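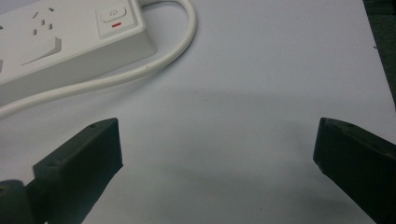

Can a machine tidy the cords yet? A thread

3 min read

1/ People keep asking me when they can buy something that does chores. I've been reading and testing in this area for a while, so I'm going to answer with one chore: the power strip and its cord. Unplug it, wind the cord, put it in a drawer. Most people do it without looking.

2/ Short answer as of May 11, 2020: no. Parts of it, yes, on a good day, with a person standing close by.

3/ Start with the strip itself. It's a rigid block of white plastic. Machines are fairly good with rigid blocks. If you know the size and where it sits, you close two fingers on it and lift. Shops have had arms doing that with boxes and castings for decades.

4/ Now put it on a pale table. White strip, white cord, nearly white surface. You and I find the edge from a bit of gray shading. A lot of vision software loses it, or decides the shadow is part of the object.

5/ The one thing that stands out on this strip is the short red bar on the switch. Software loves a red bar. I've seen systems find that sort of mark every time and still have no idea which way the rest of the object is pointing.

6/ The switch is a rocker with a power symbol on it. Pressing a rocker is harder than it sounds. You have to push near one end, and the strip slides if nothing is holding it. A person puts a thumb on the switch and the other fingers around the body. Two flat fingers can't do both jobs.

7/ Then the cord. A cord has no fixed shape. It loops out past the switch and sweeps back under the strip, and the second you pull on one spot the rest of it moves somewhere new. Any plan made before the pull is out of date.

8/ In March I spent two days at a small shop in Rovadbridge that packs returned electronics. They had an arm on trial from a company called Buvora. The job was to pick up a power strip, coil the cord and drop both in a bag.

9/ They logged 500 tries. The pick worked on most of them. The coil worked on 19. I asked to see the log because I thought I'd heard it wrong.

10/ The common failure was dull. The fingers closed on the cord, the cord rolled out, and the arm went through the whole winding motion with nothing in it. It didn't know. Then it moved on to the bag.

11/ A person on the next bench did the same job in under a minute while talking to me about her car. She felt the cord slip twice and just pinched harder. I don't think she noticed doing it.

12/ That's the gap for me. Seeing is getting better fast. Feel is not, at least in anything a small shop can pay for.

13/ There is one thing that seems to help, and that's having people do the chore by hand, many times over, and training on the records. A group working under the name Skokholm told me they want over 1000 runs of each task before they bother testing. Cords, dish racks, socks. Slow work, but I believe the results more than I believe the demo videos.

14/ About demo videos. Check whether the cord is a bright color. Check whether it starts out straight. Check for a cut between the grab and the finished coil. I've turned off plenty of them at the cut.

15/ What can you get now? Floor vacuums, which are fine until they meet a cord. Lawn mowers, same problem. In shops, arms that move one known part from one known spot to another. The Munro line I wrote about last year does that all day and does it well.

16/ Sockets are another matter. Getting a plug into three small angled slots by machine can be done if the strip is bolted down. On a loose strip I haven't seen it done twice in a row.

17/ A reader asked if a better hand would fix this. Partly. More fingers also means more to control and more to break. The shop in Rovadbridge lost 30 minutes on my second morning to one loose screw, and that was on a simple two-finger gripper.

18/ My guess is that shop-floor cord work comes first, with clamps and fixtures doing half the job, and the kitchen drawer comes a good while after. I'm not going to put a year on it.

19/ Replies are open. If you've got a machine that winds a loose white cord on a white table, send me the video - uncut, please.

Recent threads
Why dish racks are harder than dishes
Two mornings with the Munro line
Reader mail: robot vacuums and rug fringe
What a sock looks like to a camera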